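Home network log: upstairs connection dropping every evening
Opened April 16, 2026
Status: closed, fixed
14 shares | 3 comments

I'm writing this one up properly, partly for the neighbours who have the same Hedine modem from the same provider, and partly so that I don't have to work it all out again next winter. Put the kettle on, it's a bit of a ramble.
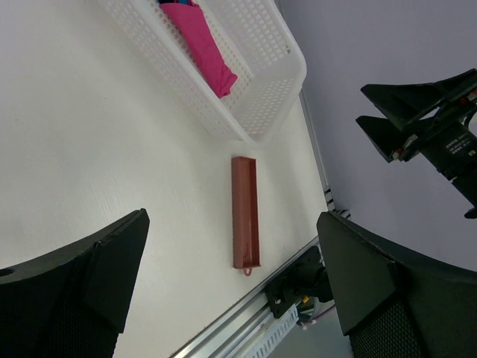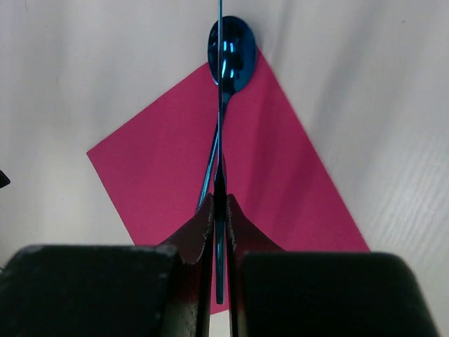
The trouble was simple enough to describe. Every evening, usually while the dishes were being done, the wireless upstairs would slow to a crawl and then drop out altogether. Downstairs was perfectly fine. After a few minutes it would come back as if nothing had happened, and I'd get a cheerful little message from the Vurorero app telling me my home was "back online".

First try. I restarted everything, of course. Modem off, router off, a good long wait, modem back on first and then the router once the lights had settled. It behaved beautifully all that night and dropped out again the next evening.

Second try. I rang the provider, who were very kind and stayed on the line much longer than they needed to. They tested the line from their end and told me we were getting nearly 1000 megabits at the modem, so the fault was somewhere inside the house. They suggested moving the router away from the microwave. I did that, and the dropouts carried on, though I do like the shelf better where it is now.

Third try. I changed the wireless channel. The router had been set to 9, and I'd read on the Magalhães user forum that this overlaps with its neighbours on either side, so I moved it over to 1. Things were a touch quicker in the back bedroom, I thought, but the connection still fell over at the usual hour.

By then I was feeling rather sorry for myself, so I sat on the landing with a cup of tea and watched the lights on the Clullulitz extender. Sure enough, it went from green to amber and then went dark completely. It hadn't lost the signal at all, it had lost its power! The extender was plugged into a double adaptor behind the linen cupboard, and the adaptor was so worn that the plug sagged whenever the cupboard door was pushed shut. Clean tea towels get put away after the dishes, you see, and that was my mystery hour.

Fix. I threw out the adaptor and plugged the extender straight into the wall. I also updated its software while I was there. It's been 2 weeks without a single dropout, and I've favourited the settings page in case I ever need it again.

Ticket closed. If yours starts doing the same, have a look at the plug before you ring anyone.

Comments (3)

mapleandmoss: Ours was a loose plug too! Behind the piano, of all places. Thanks for writing it all out.

backfence: Did you leave it on channel 1 in the end?

tilly_upstairs: Same modem here, different colour. Going to check the landing tonight.

Recent logs
Printer only prints the first page
Doorbell chimes but the app stays quiet
Setting up the Hedine modem from scratch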